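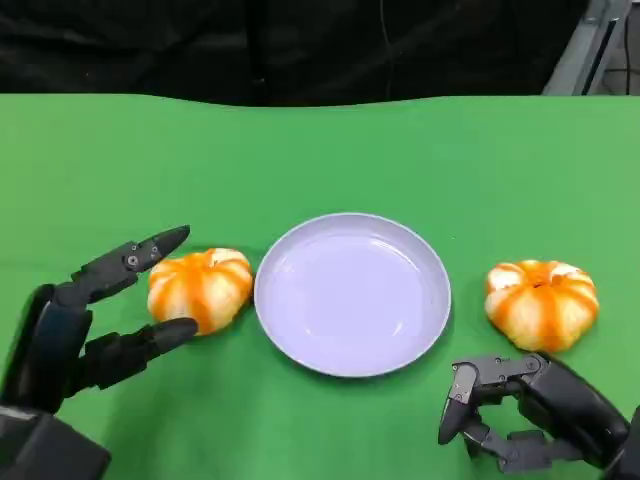

Sidska 가을 식탁 소품 사업 중간보고 (2025년 5월)

지원금을 받은 지 두 분기가 지났으니 진행 상황을 적습니다. 미리 말씀드리면 저는 이 구성이 11월에 팔릴 것이라는 기획서의 전망을 아직 믿지 않습니다.

1. 구성품
접시 1점과 장식용 줄무늬 호박 2개로 확정했습니다. 주황색과 크림색이 번갈아 들어간 호박은 눈에 잘 띕니다. 문제는 접시입니다. 흰색에 가까운 옅은 색이라 연두든 초록이든 진한 식탁보 위에서는 살지만, 흰 식탁보를 쓰는 집에서는 묻힐 겁니다. Faltell 쪽은 괜찮다고 하는데 근거를 받은 적은 없습니다.

2. 배치
접시를 가운데 두고 양옆에 호박을 하나씩 놓는 안을 기본으로 삼았습니다. 밝은 초록색 바탕에 검은 배경을 대면 색 대비는 확실합니다. 다만 실제 식탁에는 수저와 컵이 올라갑니다. 빈 접시만 놓고 판단한 배치가 4인 식탁에서도 통할지는 따로 확인해야 합니다.

3. 수량과 일정
초도 물량은 400세트로 잡혀 있습니다. Climarard 매장 5곳에 나누면 한 곳에 80세트인데, 지난 시즌 재고를 생각하면 많습니다. 우선 50세트만 시험 판매하고 나머지는 결과를 본 뒤 발주하자고 다시 요청드립니다. 포장 상자 견적은 Cheng에서 아직 오지 않았습니다.

4. 요청 사항
시험 판매 승인 여부를 이달 안에 알려 주십시오. 식탁보를 구성에 넣자는 의견은 단가가 나올 때까지 보류합니다.

댓글 3
- 호박 크기가 똑같지 않아도 되나요? 저는 조금 다른 쪽이 자연스러워 보입니다.
- 400은 저도 반대입니다. 창고에 자리 없어요.
- 흰 식탁보에 올려 본 것도 다음 보고 때 부탁드립니다.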